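Notebook, finish and adhesion bench
August, started 7:40 a.m.

Continuing the detergent residue work on the Toltness samples. Yesterday's readings are on the previous page and I am not copying them over. Short version: the contact angles on the rinsed coupons drifted upward through the afternoon and I did not trust the last set. Water supply first, then the coupons.

Water. Conductivity at the bench tap read 213 microsiemens per centimeter after a two-minute flush. The deionized line read under 2 and stayed there. So the supply is not the reason for the drift. Janelle changed the cartridge last month and the log agrees with the tag. Meter was checked against the fresh standard before both readings. The old standard bottle had no opening date on it and has been poured out.

Coupons. Stainless, 304, brushed, all from the same Trajkovski sheet. Cut to 25 mm squares, corners broken with a fine file, degreased in acetone, then isopropanol, then dried under nitrogen. Handled by the edges with the plastic-tipped tweezers. Two coupons had a scratch across the grain and went in the scrap tray. Numbering continues from the last series, so today begins at 118. Number is scribed on the back, lower left, with the grain running vertical. Please keep to this. Malte's set from the spring has the grain both ways and I cannot compare roughness across it.

Wash solution. Listness liquid at the label dose, made up in tap water at 45 C. Also a half dose and a double dose. Stirred slowly to keep the foam down. The double dose was cloudy on mixing and cleared after several minutes of stirring. I would like to know if that matters. Marta thinks it is only the thickener going in and is probably right, but I did not use it until it was clear.

Procedure as run:

Dip for 60 seconds, no agitation.
Lift at a steady rate, drain vertical for 10 seconds.
Rinse one, two or three times in separate beakers of tap water, 5 seconds each.
Final dip in deionized water for half of each group.
Dry flat in the covered dish at room temperature, one hour.
Sessile drop, 3 microliters, five drops per coupon, read at 10 seconds.

Change from yesterday: covered dish. The earlier coupons sat on the open rack next to the fume hood, and the ones measured last had been there longest. Steel picks up organics from room air quickly enough to move a contact angle within an afternoon, so exposure time was mixed in with rinse number. I should have seen it when I laid out the order. Today the order was shuffled and the drying time held to one hour, plus or minus five minutes.

Result, morning set. One rinse at label dose gave low angles, mid-20s, with the drop spreading unevenly along the grain. Three rinses gave angles near those of the solvent-cleaned blanks. Two rinses fell between, with a wide spread inside single coupons. The final deionized dip made little difference to the angle and a large difference to the spots. Without it, drying marks were visible on every coupon under the side lamp. Spots and residue are separate quantities and the report must not merge them. The draft Joana sent around uses "clean" for both.

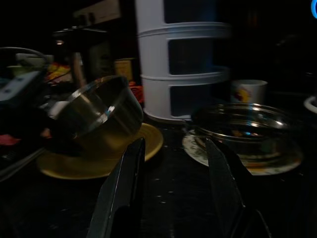
Steel bowl tilted on yellow plate. Highlights along side and rim.

Curved parts are the next problem. Sessile drop needs a flat, level surface, and a bowl offers that only at the base, if there. Options discussed with Marta over coffee:

Cut coupons out of finished bowls. Gives a real surface, but the saw heats the metal and the coolant has to be cleaned off, at which point we are measuring our own cleaning.

Rinse extraction. Fill to a marked line with deionized water, hold, swirl, measure conductivity. Sees the salts and any charged surfactant. Blind to the nonionic part, and the nonionic part is most of the Listness formula.

Extraction followed by surface tension of the extract. More sensitive to what we care about. Slow, and the ring has to be flamed between readings.

Gloss at fixed angle. Rejected. The meter foot rocks on any curvature and lets in light at the side.

I favor extraction plus surface tension, with conductivity as a quick screen. Marta would start with conductivity alone and add the other only if the numbers separate. Her way costs less time, and the extracts can be kept in glass in case we need to go back. Agreed to do it her way for the first batch.

Afternoon set, 1:15 p.m. Repeated label dose, two rinses only, to look at the spread. Coupons drained at the corner showed a gradient from top to bottom, with the lowest angles at the drain corner. Coupons drained on an edge showed a weaker gradient in the same direction. This accounts for much of the scatter in the morning data, where I drained whichever way the tweezers happened to hold. From now on: drain on the edge, blot the lower edge once on lint-free paper, and place drops on the center line.

The Flosturis software stopped twice during drop fitting with a baseline error. Both times the brushed grain was picked up as the contact line. Setting the baseline by hand works, at the price of some operator bias. I refit ten of the morning drops by hand without looking at the earlier values and the mean moved by less than one degree. Acceptable. Saved frames stand at 2,781 and the drive is nearly full, so the oldest series gets moved to the server tonight.

Not done: double dose with two rinses, and the hard water comparison. Calcium chloride is on the shelf but the bottle has caked and I don't trust the weight. Marlene is ordering a new one along with syringe needles.

To do next:
Repeat blanks at start and end of the day, same drying time.
Half dose, all rinse numbers, edge drain.
Mark fill line for extraction, weigh the water once to check it.
Ask Malte which way his grain runs on the set he still has.
Correct "clean" in Joana's draft, sections 2 and 4.

Stopped 4:50 p.m. Beakers are soaking in the left sink. Leave the covered dish where it is, coupons inside are still drying.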